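Dakivetti opens its first meeting room makeover service in Irnton

For release 24/08/2018

I'm Safta Enache and I run Dakivetti, the small office-tidying business on the upper floor of the old Kofler building in Irnton. We've spent our working lives sorting out other people's desks, and I'm very pleased to say that from now on we'll be doing meeting rooms as well!

The new service is called Kusine. It means cousin, more or less, and we picked it because the first person who ever let me loose on a shared table was my cousin. She has never quite forgiven me for the stapler.

Why meeting rooms? Well, have a look at yours. Everybody has a desk of their own, and most people keep it in some sort of order. The big table in the middle belongs to the whole office, so it collects things. Pens that don't write, half a packet of biscuits, a bottle left over from the morning meeting, a plant that someone was given and didn't want to carry home on the bus. By December there's usually tinsel in there too (I once found a whole box of it in a drawer marked Projector).

With Kusine we come in for 2 hours, before your first meeting if you like, and go through the table and whatever is living on it. It costs 80 euros for a room with one table and 100 for anything bigger, and that includes a basket. You don't have to prepare anything and please don't tidy before we arrive – it makes it much harder for us to see how you use the room.

The basket is the heart of it, really. Snacks and small bits go in, the handles mean you can carry the lot away in one go when a client turns up, and back it comes afterwards. Slavica Kadrić, who joined me last winter, worked out the rest of the method. She sorts a table into what the meeting needs, what people want to nibble, and what's just nice to look at. The whiteboard eraser goes in the first pile, obviously, and its proper home is beside the whiteboard. Sweets and popcorn go in the second. Plants stay put unless they block somebody's face.

We tried it out over the summer on meeting rooms in and near Irnton, and I have to say I enjoyed every one of them. Kilian Lehner, office manager at one of the firms we visited, wrote to us afterwards: "We had stopped seeing the table. Now people wipe it down after themselves, and I haven't had to send a single email on the subject."

Burgi Trummer from the same building was less easily won over. "I thought it was a lot of fuss about a basket," she told me. "Then I asked for a second one."

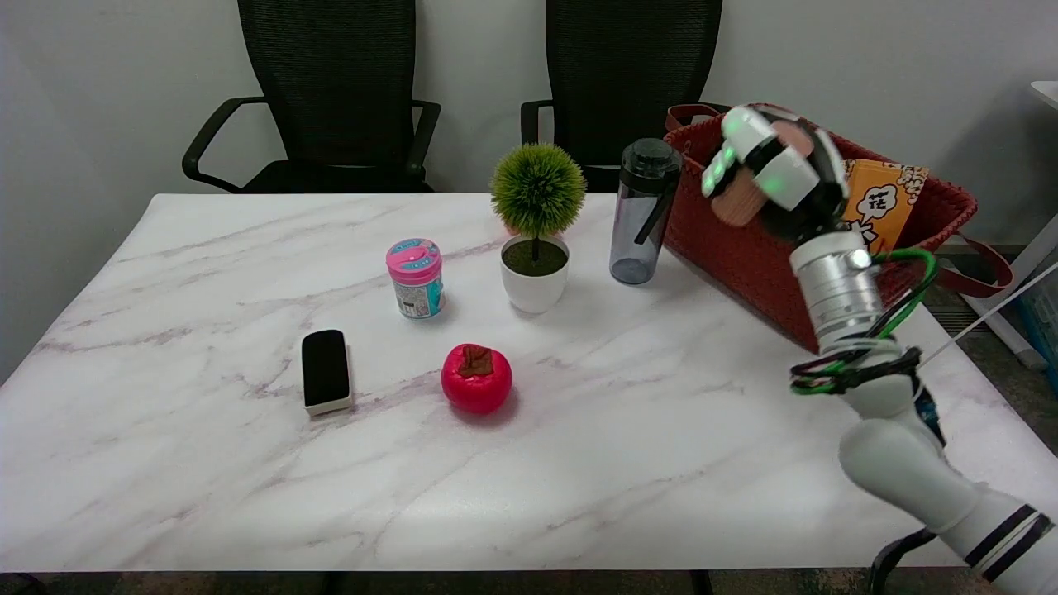
3 min read

I do love a marbled table with a bit of pink in the veining, and a red woven basket looks lovely on it. The round spiky green plant is artificial, so there's no watering rota to argue over, and a water bottle with a strap can go back to a desk on someone's wrist. If you'd rather have real plants, do say, and we'll suggest a few that put up with office air.

Bookings for Kusine are open now. We've set aside 184 places between now and the end of the year, and anyone who books a room before December gets a return visit at no charge, so we can see what has crept back on to the table. Ring the Dakivetti office or just come up the stairs and ask for me or Slavica. Press questions and requests for a visit go to Ruben De Haan at the same address – he's in every morning and he'll put the kettle on.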